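Bins, Bags and Liners: Your Questions

I run a small household blog and the bin posts get more letters than the recipes do, so I've put the usual questions in one place. Last tidied up on 27 January 2018, after a December of very full bins.

What size liner do I need?

Measure round the top of the bin with a bit of string, then lay the string along a ruler. Mine came out at 100 cm, so a bag has to open to at least that or it'll ping off the rim the first time you drop a teabag in. Litres on the packet are a rough guide at best (I've had two "same size" rolls that were miles apart!).

Why does my bag keep sliding down inside?

Usually too little folded over the top. I leave a good 7 cm hanging outside, all the way round, and push the air out from the bottom with my fist before anything goes in. If there's a big balloon of air trapped underneath, the whole lot sinks as soon as it gets heavy and you end up fishing about for the edge, yuck.

Can I use two bags at once?

I do, all the time. Thin white bags are cheap but they don't like chicken bones, so doubling up makes sense on roast days. Different colours are handy too, as you can tell which layer you've got hold of when you're tying up.
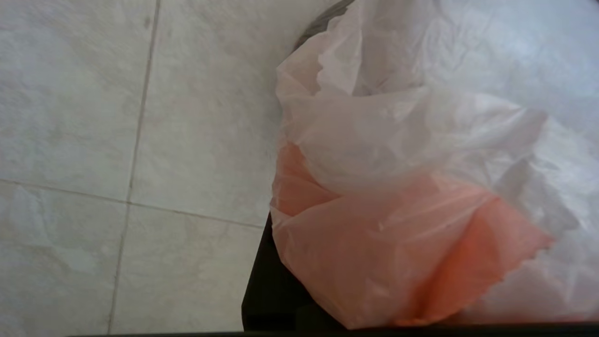
Clillow wrote in to say that doubling up is a waste of a bag, and that a sheet of newspaper in the bottom does the same job for nothing. Fair enough, and I do like the newspaper trick for drips, but it won't save you from a sharp tin lid.

What about the floor underneath?

Pull the bin out when you change the bag and give the tiles a wipe. Warm water and a squirt of washing-up liquid is plenty. Pale floors show every splash, and tea is the worst of the lot.

How do I get rid of the smell?

Wash the bin itself! People change the bag for years and never touch the inside. Hot soapy water, a long brush, upside down in the garden till it's dry. A spoonful of bicarb in the bottom before the new liner goes in helps as well. I do mine every 4 weeks, more often in summer.

Do the tear-off bags always rip in the wrong place?

They do in my house. Hold the roll flat on the worktop with one hand and pull sideways along the holes, slowly. If you yank it upwards you'll get half of the next bag too.

Where do you keep the spare roll?

In the bottom of the bin, under the bag in use. Take the full one out and the next is waiting for you. Just dry the bin properly first, or the roll goes horrible.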